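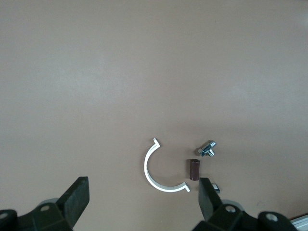
Small parts at Vuvidden: notes from an open day

The Vuvidden works is at the end of a side road behind the grain depot, and if you come by bus you walk the last stretch along the fence. It opens to the public once a year, in January, for one afternoon. I had missed it the last two times, so this year I got there before the doors opened at 1 p.m. and stood with a dozen other people in the parking lot.

The company makes and finishes small hardware: brackets, clips, spacers, pipe fittings and the little blocks and plates that go between other things. Very little of it is sold in stores. Most goes out in cartons to firms that build cabinets, lamps and laboratory equipment. The main hall was put up as a dairy, and the drains are still in the floor.

We were split into groups and given ear plugs and a paper badge. My group was led by Gorazd Nikolaidis, who runs the finishing side and has worked in the building for 9 years. He talks quietly and it was hard to hear him near the presses, but he repeated things when asked.

The first stop was the press shop. Strip comes in on coils and is fed through flat, cut to length, and bent. The curved brackets take two bends for the ends and one long one for the arc. The arc is done last. Gorazd passed around a few that had been bent in the wrong order, and the end tabs on those sat crooked by enough that you could feel it with a thumb. A full coil gives them 2000 of the smaller size. The operator changes the coil alone, with a hoist, and the press was stopped for this while we watched. It took longer than I would have guessed, mostly because of the cleaning.

From there we went through a plastic curtain to the coating room. Brackets hang on wire racks and go through a booth where white powder is sprayed on, then into an oven. We could not go inside the booth but there was a window. Each rack holds 90 pieces. A woman in the group asked why everything was white, and the answer was that customers order white. They do run gray twice a year, and it takes most of a day to clean the booth before and after.

The turned parts come from a different section, down three steps on the north side. Hex bar is cut, drilled and threaded for spacers, and the same machines do the brass bodies for the fittings before those are sent out for plating. The plating is not done on site. The fittings come back bright and wrapped in tissue, and they are kept wrapped until the packing bench, where people wear cotton gloves to handle them. I asked about the T-shaped ones and was told they are the slowest item on the list. Each has to be clamped three separate times.

The part of the tour I liked most was the inspection room, which has the best light in the building. The tables are a plain brown with a matte surface. Shiny tops had been tried and people got headaches from the glare off the plated pieces. Samples from each batch are laid out loose and looked over before anything is measured. A bracket gets checked for thin spots on the inside of the curve, where powder does not settle so well. Spacers are stood on end, and one that leans goes in the reject tray. Fittings are turned under the lamp to look for pits.

There was a bench where visitors could try the sorting. You get a mixed tray and a gauge and put each part in the right bin. I mixed up two sizes of spacer that differ by less than the thickness of a fingernail. A boy of maybe ten did the whole tray without a mistake and was given a bag of washers.

Packing is in the newest part of the building. Two lines of goods go out from here: Munro, which is the furniture hardware, and Punorum, which is the plumbing and lab range. The Munro brackets are stacked nested, one inside the next, with a paper sleeve around them. The Punorum fittings go into trays with a pocket for each piece. Both are weighed at the end, and a box that is off by one part shows up on the scale.

The tour took a little under two hours. Afterward there was coffee and poppy seed cake from the Anis bakery in the old cheese room, and a table of seconds for sale by weight. I bought a bag of brackets with small marks in the coating, enough for the shelves in my hallway.

Practical notes. Entry is free but you have to put your name down at the gate. Closed shoes are required and they do check. Photos are fine everywhere except the turning section. The steps down to that section have no ramp, though there is a second way in from the yard if you ask. The last group goes in at 3 p.m., and by then the seconds table is mostly spacers.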